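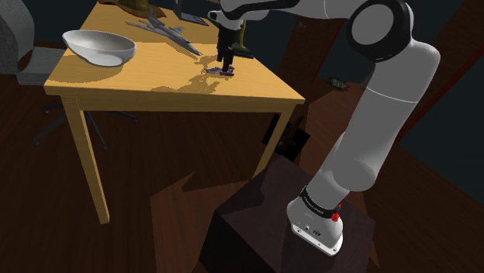
From: Dimitriou
To: peace-and-asylum list
Date: 3/6/18
Subject: Re: Sallilia camp figures

I read the Arner briefing twice last night and I still can't see where the headline number comes from. What was posted here on Sunday:

> The new Arner briefing shows that 268 families have gone home
> from Sallilia of their own free will since the ceasefire. Surely
> this is the good news we have all been waiting for? I suggest we
> put it at the top of the spring newsletter and ask our MPs to
> welcome it.

I would hold off. The 268 is the number of families who signed a form. Page 8 says so, in a footnote. A signature gets you a place on a bus and a cash grant, and it also takes you off the ration list after 30 days whether you have left or not. I'd want to know a good deal more before calling that free will.

Then there is the matter of where they went. The briefing says "home", but the only check made at the other end was in Vasness, where 62 families were found. It doesn't say whether they were in their own houses. Vasness was a market town before the war and plenty of people from the villages have ended up there, so being in Vasness and being home are two different things. The rest may be perfectly all right. They may also be over the border, or sleeping in a relative's shed.

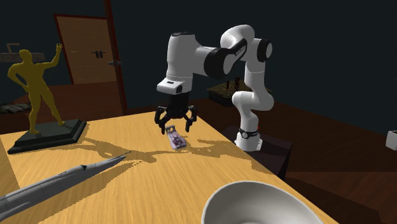 I have also been on this list long enough to remember the last ceasefire, when we printed something very cheerful in March and had to print something else in the next issue. Both governments like a returns figure -- one wants the camp shut and the other wants to stop paying for it -- and I notice the briefing thanks the pair of them for their help.

By all means write to MPs, but ask them who did the counting and whether anyone from outside was let into the camp while the forms were being signed. If we get a decent answer I'll happily help with the newsletter piece. Until then could we leave the front page for the winter fuel appeal, as planned?

Does anyone have the full tables? The link in the briefing goes to a login page.

Dimitriou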